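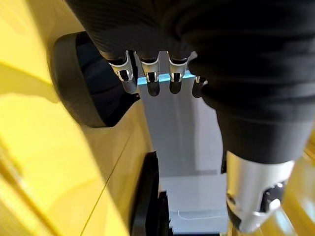
Reviews / Desk and Workroom

Norolik Thin Board, gray-blue

Rating: 8 out of 10

The Norolik is a flat board sold for general use around a desk or worktable. The maker lists it as a divider, a writing board, a backing panel and a work surface, and leaves the rest up to the buyer. I bought mine to separate stacks of paper in a deep cabinet and ended up using it for most of the other jobs too. I have had it since January.

Looks

The face is a pale gray-blue, smooth and even, with a matte look that doesn't throw glare back at you under a desk lamp. The edge is another matter. Seen from the side it is a bright cyan, much stronger than the face, and in good light it nearly glows. The product page mentions the color of the face and says nothing about the edge, so it came as a surprise. I have come to like it. When the board is standing in a row with folders and other flat things, the strip of turquoise is what I look for.

If you want something that disappears on a white table, the face comes fairly close. The edge does not.

As a divider

This is where it does best. It is thin enough that you lose very little space, and it stays upright between two stacks of paper without bowing. I keep a stack of up to 500 sheets on one side and a smaller stack of envelopes on the other. The big stack used to slump over the small one every time I took something out. With the board between them it hasn't.

It does need something on both sides. Put it in a half-empty cabinet with nothing to lean on and it slides down flat. Norolik sells a slotted base for this, which I have not tried. A bookend does the job.

As a writing board

Good on the knee, a little slippery on a table. Paper moves around on the smooth face unless you hold it or clip it, and there is no clip included. A medium binder clip fits over the edge and leaves no mark that I can find. Pencil writes cleanly with the board underneath. Ballpoint feels a bit hard with a single sheet, so I put two or three sheets under the one I'm writing on.

Thread and glue

I do a fair amount of small sewing repair, and I had hoped to use the board for sorting thread and cutting short lengths. White thread shows up better on the gray-blue than it does on a white tabletop, where I lose it constantly. Cutting is a different story. I made two light passes with a craft knife in one corner and could see both of them afterward. I would not use it as a cutting mat, and I have gone back to my old one for that.

Glue is less of a problem. White craft glue peeled off once it dried. A stronger glue left a dull spot the size of a pea that I have stopped trying to remove.

Cleaning

A damp cloth takes care of dust and pencil. Ink from a felt-tip came off with dish soap after a couple of tries. Fingerprints show a little on the face if you have been handling something oily, less than they would on a shiny board. I wipe the edge too - dust shows on the cyan before it shows anywhere else.

Handling

The corners on mine were a bit sharp out of the package. A few strokes with fine sandpaper fixed it. Picking the board up when it is lying flat takes a fingernail, or you can slide it over the side of the table and take hold there. Standing up, it is easy to grip from the top and pull straight out.

Compared with the Clotulent

I had a Clotulent board for several years before this one. The Clotulent is thicker and heavier, has a textured face that holds paper better, and comes with a hanging hole. It also took up too much room in the cabinet. For writing I would still choose the Clotulent. For dividing and for general table use I prefer the Norolik, and it was cheaper by a few dollars at the shop in Wistville where I bought both.

Chou makes a similar thin one in plain white. I looked at it in the store and it bent more than I wanted when I held it by one end.

Good

Takes up very little space
Matte face, easy on the eyes
Bright edge is simple to find in a row
Wipes clean

Not so good

Paper slides on it
Shows knife marks
No clip, no hole, no stand
Corners need a little sanding

I have since bought a second one for the lower shelf. The color of the face was a close match to the first, maybe very slightly darker, and the edge was the same.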